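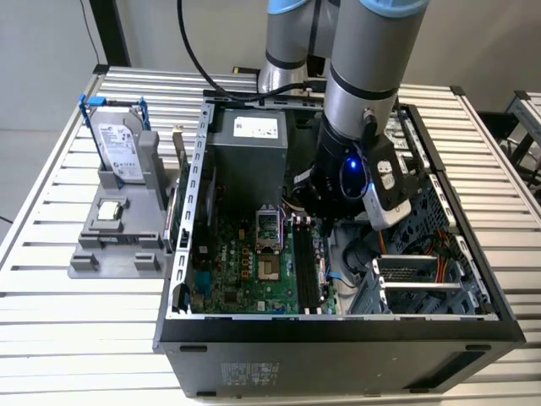
The Posudent cell over an opened tower. CPU and caddied hard drive are staged in the fixture at left.

Posudent Assembly Cell, long-term review
11/19/25

Our shop rebuilds desktop towers for resale. The Posudent cell went in at the end of August and has now processed 1550 units, enough to say where it earns its floor space and how the bench jobs have changed.

What you get
One arm, a combined wrist gripper and camera module, a controller, and the Natton software license. The bench is not included. We mounted ours on slatted aluminum, and the slots make it easy to move stops when the case model changes. Fixtures are also extra. Ours are gray molded plastic from Fuchs, with a slot that holds a 3.5-inch drive upright in its caddy and a recessed pocket for the CPU. Order a spare set. A worn pocket lets the chip sit slightly rotated and the gripper will reject it.

Setup
Commissioning took 12 working days, against the 3 we were quoted. Most of the overrun was case variation. The tower lies on its side with the panel off, and the arm enters from above, so every cable that crosses its path has to be known or moved. Power leads in the drive bay area were the worst offender. We ended up writing a dressing standard for them, one printed page, and it now hangs at the prep bench.

Performance
CPU placement is the strong point. With the retention frame open and the socket clear, the arm places the chip square and releases it without dragging. Bent contacts used to be our most expensive handling fault. We have had 3 since August, all on boards that failed the incoming check on a second look.

Drive insertion is adequate. The gripper handles the caddy well, but tolerance in the bay cage differs between case revisions and the force limit trips on tight ones. A tripped limit stops the cell until someone clears it at the panel. Natton offers a retry setting. We leave it off after it cracked a caddy.

Vision is good on matte surfaces and poor on glossy labels under direct light. Moving one overhead lamp fixed most of it.

Effect on the bench jobs
No positions were cut. The work did move. Before, each technician took a tower from intake to test. Now two people prep, one tends the cell, and the rest do final cabling and test. Prep is the less popular post. It is repetitive, and it is paced by the cell, which wants a new case whether or not the last one was awkward. We rotate every two hours. Wrist complaints at the socket station have stopped because the station no longer exists, but lifting has gone up, and a lift table should be in the budget from the start.

Skill is the harder question. Technicians who started after August have seated very few CPUs by hand. When the cell was down for a gripper cable, output fell further than planned for that reason. Each person now does 30 manual builds a quarter, off the cell.

Tending requires training that Grania, our integrator, sells separately. The manual does not cover fault recovery in enough depth to skip it.

Complaints
Fault messages are numeric only. The force log cannot be exported without a service login. The gripper cable is a wear part with no stated service interval.

Verdict
Recommended for shops running few case models in volume. With mixed intake, the prep labor will absorb most of the gain.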